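Drying fruit on a towel

Drying fruit on a towel (I've also heard it called towelling, blotting and, by my aunt, "putting the oranges to bed") is the household habit of washing whole fruit and then laying it out on a thick cloth before it goes into a bowl, a drawer or a lunch box. I've been writing entries for this home encyclopedia for six years now and I can't believe I got through jam funnels and three kinds of pegs before reaching this one, because I do it nearly every week!

What it is

At its simplest you need a flat surface, a towel and some fruit. The fruit is rinsed under the tap, shaken a bit, and set down with gaps between the pieces so the air can get round. Then you leave it alone. Some people rub each piece dry first and only use the towel as a soft place to park it, and I'd still count that.

It's a different thing from dried fruit, which is a whole other business with racks and low ovens and has its own entry. The search box does keep sending people here looking for apricots, sorry.

Names

In my family it never had a name at all. Halina Kołodziej, who edits the kitchen section with me, says her mother just said "on the cloth", as in "are the plums on the cloth yet?", and I've gone on using that ever since she told me. The heading I've used is the plainest one I could think of.

Which towel

This is where people get opinionated. The main choices are these.

Terry towelling. The ordinary bath or hand towel with little loops. It drinks up water very well and grips the fruit so nothing rolls. The loops can catch on a rough stalk, mind you, and I have lifted a lemon and brought half the towel with it.

Plush or fleecy towels. Softer, with a deep pile, and lovely for anything that bruises. They vary a lot in how much water they'll take. I had a Dramard one that pushed the water about for a fortnight until it had been through the wash a few times, and after that it was grand.

Tea towels. Flat cotton or linen. Quick to dry themselves, easy to boil, but thin, so the table underneath gets damp. Fold it double.

Waffle weave. Somewhere in the middle. Effie Cowie swears by hers (a Nuvska, from a market stall, in a green I can only call hospital) and uses it for nothing but fruit.

Kitchen paper. Works, but it sticks to peaches. I don't bother.

Whatever you pick, keep it for the kitchen and skip the fabric softener, as it coats the fibres and can leave a scent behind. Dark or strong colours should go through the wash a couple of times on their own before they meet a wet pear. I learnt that on a pale worktop.

Which fruit

Citrus is the easiest by a mile. The peel is thick, it can take a good scrub, and an orange doesn't mind being rolled about. If you use zest at all then washing and drying the outside properly is well worth the trouble, and some shop-bought citrus has a wax coating which comes off better with warm water and a soft brush.

Apples and pears are nearly as simple. Check the dip round the stalk, where water sits for ages.

Small smooth fruit, your plums and cherries and little tomatoes (yes, I'm including tomatoes, take it up with Halina), should be in a single layer. They love to roll together, and where they touch they stay wet.

Soft berries are the awkward ones. I only wash what we're going to eat that day, and I tip them out very gently. Raspberries I hardly wash at all, they get a quick dunk and straight onto the cloth.

Bananas: no. Though Remigiusz Kubiak wrote in to tell me he wipes his with a damp cloth, so there you are.

How long it takes

It depends on the towel, the room and how hard you shook things in the sink. In my kitchen, with the window open a crack, oranges are ready in 20 minutes and apples take a touch longer. I once timed grapes left on the stem and gave up at 29 minutes with the middles still damp. Turning everything over once halfway helps more than anything else I've tried, especially with round fruit that's sitting on its own puddle.

The surface underneath

A bare wooden table will mark if a soaked towel sits on it all afternoon, so put a tray or a wipeable cloth under it. If you've got a tablecloth on already, leave it there and lay the towel over the top, folding the front edge over so there's a bit of a bumper. Fruit that rolls will roll towards you, I don't know why my table does this but it does.
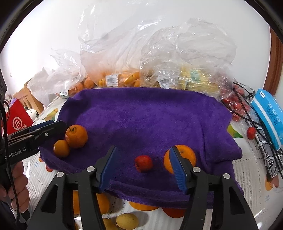
I like a ridge at the back as well, just the towel pushed up a little with the side of your hand. Wiesława Śliwiński goes further and rolls all the edges in so it makes a sort of nest, and she says she hasn't had a satsuma on the floor since January. A flat towel is fine if your table is level and you haven't got a cat.

Spacing matters less with a few pieces than with a big load. For just a handful you can put them down anyhow. When I did the fruit for our street lunch there were more than 300 pieces to get through, clementines mostly, and then I did need rows, and every towel in the house, and one of next door's.

After drying

Once it's dry, fruit can go in the bowl. Pick out anything with a soft spot and eat that first. Mixed bowls look cheerful, but ripe apples and bananas give off a gas called ethylene which hurries some other fruit along, so keep them apart if you want things to last.

Hang the towel up straight away, over a door or a chair back. Left in a heap it goes sour, and that smell takes a hot wash to shift.

Disagreements

Hubert Wróbel, who has kept an allotment far longer than I've kept a kitchen, thinks you should only ever wash fruit just before you eat it, and for berries he's quite right. For oranges and apples I like it all done in one go when the shopping comes in, or else the children eat them unwashed off the side. We've agreed to leave both views in the entry.

See also: colander; fruit bowl; tea towel; tablecloths, protecting; dried fruit.

Last revised Mar 30, 2019, when I added the bit about waffle weave.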